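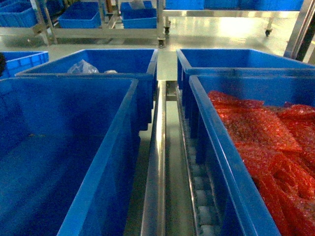 Sławomir Adamczyk, Marianna Żak, Lech Baran and Shireen Mkhize
Lamumen Institute for Assisted Work, Robot Teaching Group
14 shares | 2 comments

4. Collection of Demonstrations

The learning method described in Section 3 needs a set of complete task recordings, each made by a person who already knows how the task should be done. Two ways of giving these recordings were compared. In hand guiding, the operator stands beside the arm, holds it behind the wrist, and moves it through the task. In remote control, the operator sits at a separate desk, watches the camera views on a screen, and moves a small copy of the arm whose joints are matched to those of the working arm. In both cases the recorder saves the joint positions, the opening of the gripper, and the camera views at the same rate, so that the later stages of training receive files of the same form.

A total of 300 demonstrations were kept for training. Recordings in which the operator stopped, asked for help, or moved an object by hand after the start signal were removed before this total was reached. The removed files were stored separately and are used only in the error study in Section 6.

4.1 Bin Transfer

The first task is the transfer of soft goods between open plastic bins. The station is a stainless steel roller conveyor with two lanes, divided along the middle by a polished steel rail. Blue bins stand in both lanes, and further bins are kept on the steel framework behind. The goods are red and lie in a loose pile in one of the bins on the right. The operator must take one item from the pile, lift it over the rim and the rail, and release it into the nearest bin on the left, which is empty at the start of a recording.

The task was chosen for the difficulty of its first step. Items in a pile overlap, and a grasp that closes too deep takes more than one. Operators working by hand guiding felt the resistance of the pile through the arm and slowed down before contact. Operators working by remote control had no such feeling and relied on the picture alone. Early remote recordings therefore contain a short pause above the pile, during which the operator judged the height of the gripper. The pause was left in the files. Trimming it was tried and dropped, as the trained controller then lowered the gripper too quickly and pressed the goods against the floor of the bin.

Reflections were a second concern. The steel of the rail and of the front edge of the conveyor shows bright strips from the lighting, and so does the floor behind the station. Żak and Baran recorded the same transfers with the blinds open and closed, and both conditions are present in the training set in equal share. The bins were not fixed to the rollers. Before each recording an assistant pushed the source bin a short way along its lane, so that the controller could not learn a single fixed position.

Figure 1. Conveyor station for the bin transfer task, with the source bin in the right lane.

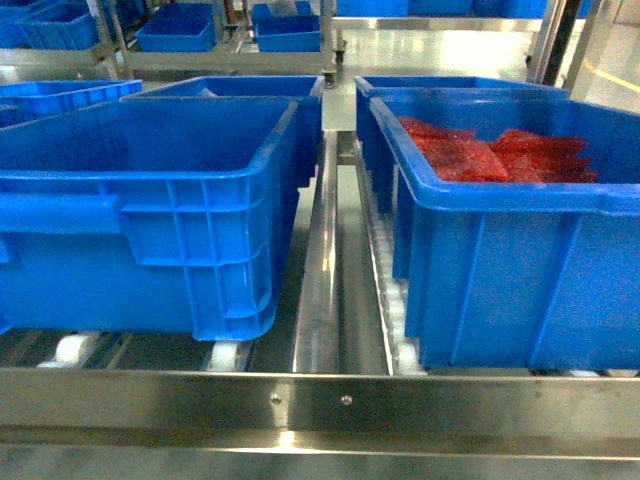

4.2 Instructions to Operators

Operators were given a printed sheet and a practice period of 60 minutes, divided equally between the two methods. The sheet was drafted by Genowefa Czarnecka and was read aloud in full at the first session. It asked the operator to begin from the marked rest position, to keep the gripper above the rims while crossing between lanes, and to open the gripper fully at release. It did not prescribe a path. Several operators developed a habit of approaching the pile from the outer side, and this habit can be recognized in the behavior of the trained controller.

A recording was started and ended with a foot pedal in hand guiding and with a key on the desk in remote control. The difference is regrettable. The pedal was sometimes released late, which added a few still moments at the end of the file, and these had to be cut by a simple speed rule before the two sets could be compared. Any repetition of the study should use the same switch for both methods.

All files were passed through the Darka checking program on the evening they were made. The program reports missing camera views and sudden jumps in joint position. It does not judge whether the task was completed. That judgment was made by Mkhize, who viewed each recording at normal speed and entered the result in the session log.

4.3 Tabletop Work

The second task was taught at a table covered with a dark gray, carpet-like material, using a black arm with a parallel-jaw gripper. A red line runs along one side of the surface. Two industrial push-button switches stand upright on the table, one with a yellow cap and one with a red cap, the red switch slightly farther back. A blue rectangular block is used together with the switches. The operator was asked to bring the block to a named switch, lower it until the cap moved, and return to the rest position without touching the other switch.

Of the demonstrations kept, 101 belong to this task. Hand guiding gave shorter recordings here, but the hands of the operator entered the wide camera view in many of them. The remote recordings are slower and free of this fault. For the final controller the wide view was masked wherever a hand was present, and the close view was used without change.

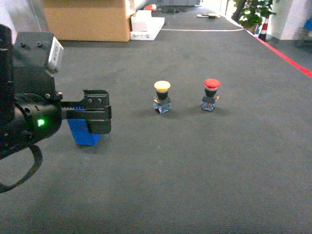
4.4 Division of the Data

The recordings were divided by operator. All files made by one person were placed either in the training part or in the part held back for testing, so that the results in Section 5 describe performance on demonstrations by people whose movements the controller had not been given. The two tasks were trained separately and share only the settings listed in Appendix B.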